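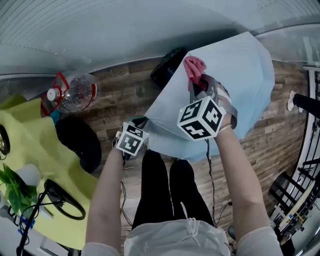
Rusnák list says drop the jaw spring to the softer one before touching anything in software, the stiff one eats thin cloth and the encoder reads it as a full close. Fair. Tried it.

May 23, 2022
Grallireo build, hand grippers, cloth on sheet

- soft spring in right gripper only. Left still stiff, want to compare
- pink cloth on the blue sheet, pinch and press near the top. Pinch holds better at low squeeze. Still slips if I grab a single layer
- marker cubes: right one lost tracking 14 times in 630 s. Left 7. Suspect glare off the white faces, printed too glossy. Reprint on matte
- cube screws on right working loose again, threadlock!!
- cable on right gripper hangs and tugs at the wrist when reaching forward. Needs a clip half way up the forearm, or a longer lead. Left alone for now
- jaw offset was 146 in the config, thats the old jaws. Remeasure before next run, dont trust any width numbers from today

Flomitura logger dropped the first file, restarted, ok after. Check the clock sync on both sides, right looks late agianst left.

To do before June: soft spring in left, matte cubes, cable clip, new offset. Whoever has the small hex keys please put them back in the drawer, I need the 2 mm for the jaw pivots.

Arm mount not touched.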